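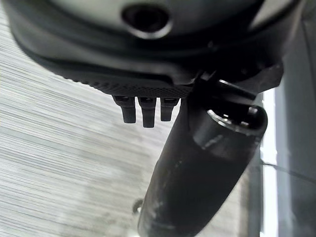
Why the repair shop should stay in Brustdale

By Nataša Shehu
6/15/23

When I moved to Brustdale, I did not know the word "cobbler". I learned it because my boots opened at the front and my neighbour sent me to Garrido, next to the post office. The repair cost less than my lunch.

Now the rent of that shop goes up in September and the council says the market must decide. I don't agree. The market decided already that a kettle from Lomix costs so little that we throw it away when the switch breaks. I did this myself two times and I am not proud of it.

Our town gave 3,000 pounds last year for new flower baskets. I like flowers. But 2,000 pounds would cover the difference in rent for the whole year, and 1,279 people have signed the paper on the counter. In my street alone there were 110 names.

Some say that young people do not want to repair things. My son is fifteen and he learned there how to change a zip. He now does it for his friends, and he charges them too much.

I ask the council to read the paper before it votes on the rent.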